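Search this site Enter keywords

5 min read

The long life of a broom handle

Mon 23 July

Broom handles fail at the socket. In the returns book kept at the Bevmont janitorial supply counter, the usual entry is a single word, "neck", and a date. The head is still serviceable, the grip end is unmarked, and the last few centimetres of the shaft have split, crushed or pulled clear of the thread.

The mechanics are simple. A person sweeping applies load at two points, one hand near the top and one near the middle, and the floor supplies the reaction at the far end. Bending load on the shaft peaks near the lower hand, where the section is whole and can take it. The socket sees less bending, but it sees it in a section that has been cut, tapered or drilled, and the load reverses with every stroke. A school corridor takes 600 strokes to sweep from end to end. Fatigue does the rest.

Timber was the standard shaft material for most of the last century, and it remains a good one. It damps vibration, it is warm to hold in an unheated shed, and it gives warning before it goes. Its weakness is moisture. A threaded timber end stored head down on a damp floor swells, then shrinks on drying, and the thread loosens a little each cycle. Owners respond by tightening, which crushes the fibres. By the second winter the handle is held in mostly by friction and habit.

Steel tube replaced timber in commercial work for reasons of cost and hygiene. The tube is thin walled and usually coated with plastic or paint, and the coating does more work than it is given credit for. Bare steel in a mop room corrodes at the cut ends first, where water sits inside the tube and cannot drain. A coated handle with an open lower end will rust from the inside while the outside keeps its colour.
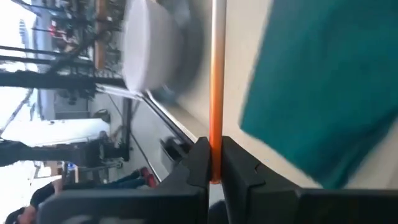

Norbert Doležal has been repairing and rebuilding cleaning tools in Drerncombe for 37 years, first for a hospital laundry and later on his own account. His view is that the coating should be inspected before the thread. Any blister wider than a fingernail means the metal beneath has already lost section. He presses it with a thumb. If it moves, the handle goes in the scrap bin.

"People bring me the head and say the head is loose," he says. "The head is fine. I look at the tube."

Fibreglass came later and suits long poles, particularly those used for high dusting and window work. It does not corrode and it is stiff for its weight. It does, however, shed fine splinters once the surface resin has worn away, and a pole left on a vehicle roof rack through several summers will reach that condition much sooner than one kept indoors. Doležal wipes a suspect pole with a nylon stocking. If the stocking snags, the pole is sanded and recoated, or retired.

Threads are the other source of grief. Handles and heads are sold in several patterns that look interchangeable and are not. The Parlow pattern is coarse and shallow, and will start easily in a Seixas socket before binding after 2 turns. Forced further, it strips the plastic. A head fitted this way feels tight in the hand and comes off under the first sideways load. Both patterns are found in the same cupboards throughout the district, often in the same colours.

Doležal's remedy is a gauge block, a piece of hardwood with both threads cut into it, hung on a string beside the rack. A handle is tried in the block before it is tried in a head. He made 5 of them one November and has been asked for more every year since.

Storage accounts for much of the rest. A handle hung by its upper end, with the head clear of the floor, stays straight and dries evenly. A handle leaned in a corner takes a set, slowly in steel and fairly quickly in timber or plastic. Once bowed, a handle rotates in the hands during the stroke, and the sweeper corrects for it with the wrist. The correction is small - a few degrees - but it is repeated all shift.

Replacement intervals printed on packaging should be treated as guesses. Hours of use, floor texture and water exposure all matter more than the calendar. A dry warehouse with a sealed floor may keep a steel handle in service for a decade. A fish counter will finish the same handle in a season, and the first sign is generally a brown ring at the socket.

Contact us | Copyright Bevmont Trade Quarterly | Back to top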